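Dundside Cups and Boards – Frequently Asked Questions

Is the faceted cup dishwasher safe?
Yes. Use the top rack and leave some space between pieces. The angles of the outer wall can chip if two cups knock together.

How much does it hold?
300 ml to the rim. Most people fill it a little lower than that.

Is the handle comfortable?
The handle is short and squared off to match the sides. It suits a two-finger grip. If you have large hands or like to wrap your whole hand through a handle, look at the Skullora mug instead.

Does it come in other colors?
The faceted cup is sold in white only. We plan to add a gray one in September.
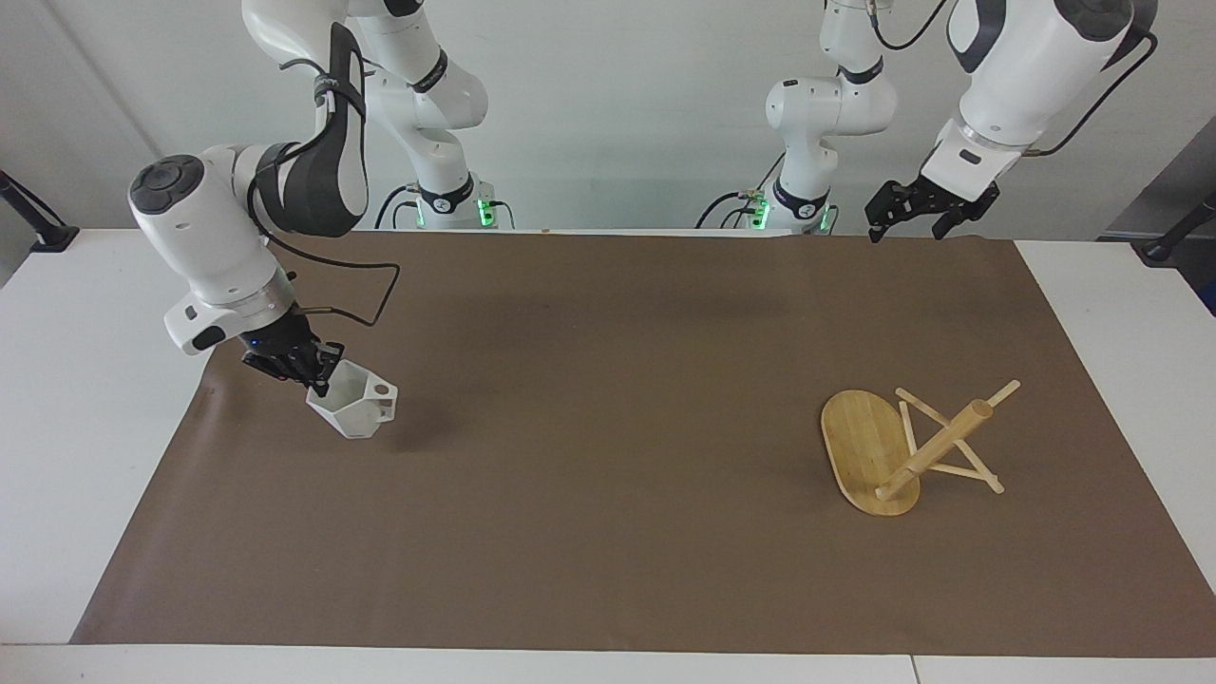
Faceted cup in white, with a bamboo piece at right.

Can I put the bamboo pieces in the dishwasher?
No. Wash them by hand with warm water and a little dish soap, then dry them standing up. Do not leave them to soak.

How often should I oil bamboo?
Every 3 months with food-grade mineral oil, or sooner if the surface looks dull. Wipe off the extra after 16 hours.

What do I need to protect the table?
Plain brown paper works well for oiling or for unpacking. Cover more of the table than you think you need – oil travels.

My cup arrived chipped. What now?
Keep the box and write to us with your order number. We send a replacement from our Vovedville store and you do not need to return the chipped one.

Can I order a single cup?
Yes. Ask for item 1239. Sets are packed to order and take longer to ship.

Last updated May 2, 2019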